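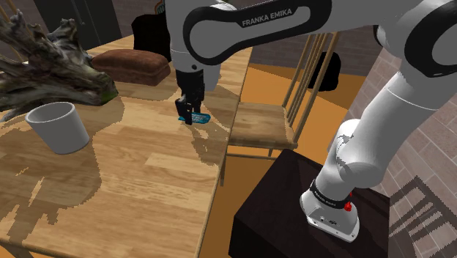
How many demonstrations should be recorded before the first training run?
A set of 177 accepted episodes is sufficient for one task with one target object. Tasks with more than one target object require a larger set, up to 1,000 episodes.

6. Recording Demonstrations in Simulation

This section applies to Rilura workstations configured for a single Franka Emika arm. Complete the installation and controller pairing steps before proceeding.

6.1 Preparing a session

1. Open the Rilura console and select Collect, then New Session.
2. Enter the task name and the operator code issued by your site.
3. Load a room layout. Furnished layouts place household items on and near the table in addition to the target object.
4. Select the target object from the list. Only one target may be active in a session.
5. Set the starting pose of the arm to Default.

Note: Room items other than the target are not scored. Contact with them is still written to the episode log.

6.2 Recording an episode

1. Press Record. Wait for the tone before moving the controller.
2. Guide the gripper to the target with the fingers pointing down.
3. Close the fingers at a steady rate and lift the target clear of the tabletop.
4. Hold the lifted position until the timer reaches zero.
5. Press Stop and mark the episode Accept or Reject.

Caution: Do not pause the simulation during an episode. A paused episode contains a gap in the joint data and will be refused at upload.

Note: Rejected episodes are retained for 17 days and may be restored from the Review tab.

6.3 Varying the examples

The layout must be changed after every 6 accepted episodes. Select Shuffle to move the target and the lighting. Operators shall not return the target to an earlier position by hand.

6.4 Uploading

1. Close the session.
2. Select Check Files and correct any entry shown in red.
3. Select Upload and keep the console open until the receipt number appears.

Record the receipt number in the site log.

Revised November 2, 2022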